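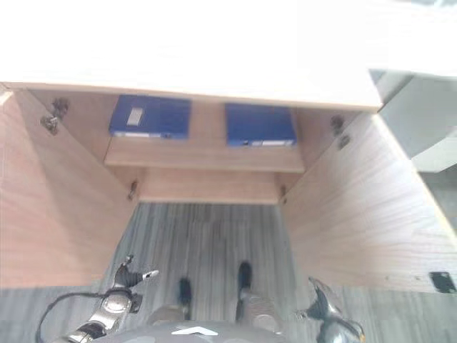 Visite des archives municipales de Lustberg

En octobre, les archives de Lustberg ouvrent leurs réserves au public pendant un après-midi. L'inscription se fait par téléphone et les groupes sont limités à 20 personnes. Le nôtre est parti à 14 heures, sous la conduite de Roxana Pîrvu, responsable du classement.

On commence par la salle de lecture, au rez-de-chaussée. Sept places, des lampes individuelles, un vieux plan de la ville au mur. La consultation est gratuite, il suffit d'une pièce d'identité et d'un crayon à papier. Les stylos restent au vestiaire.

Les réserves sont au sous-sol, derrière deux portes coupe-feu. Il y fait frais, prenez un gilet. Les registres paroissiaux occupent la première travée, puis viennent les délibérations du conseil et les dossiers de voirie. Mme Pîrvu a sorti un registre d'octroi du faubourg de Dimmont, où sont notées les entrées de vin et de bois de chauffage. L'écriture change au milieu d'une page : le commis titulaire était tombé malade et son beau-frère a terminé l'année à sa place. Les additions du beau-frère sont souvent fausses, et quelqu'un les a reprises dans la marge à l'encre rouge.

Le fonds Sugawara, du nom d'une ancienne filature, m'intéressait davantage. Il est arrivé en vrac après la fermeture de l'usine et le tri a demandé cinq ans. On y trouve les livres de paie, des échantillons de fil et la correspondance avec les fournisseurs. Tavion Delacroix, qui prépare un mémoire sur le quartier, a demandé si les livres de paie étaient communicables. Ils le sont en partie, les plus récents restant soumis à un délai.

La visite s'est terminée à l'atelier de restauration. Costel Stoica y comblait les lacunes d'un plan cadastral avec du papier japonais et de la colle d'amidon. Il faut compter une semaine pour une feuille très abîmée.

Durée totale : deux heures. L'escalier du sous-sol est raide et il n'y a pas d'ascenseur. Le bus pour la gare s'arrête devant l'entrée, côté jardin.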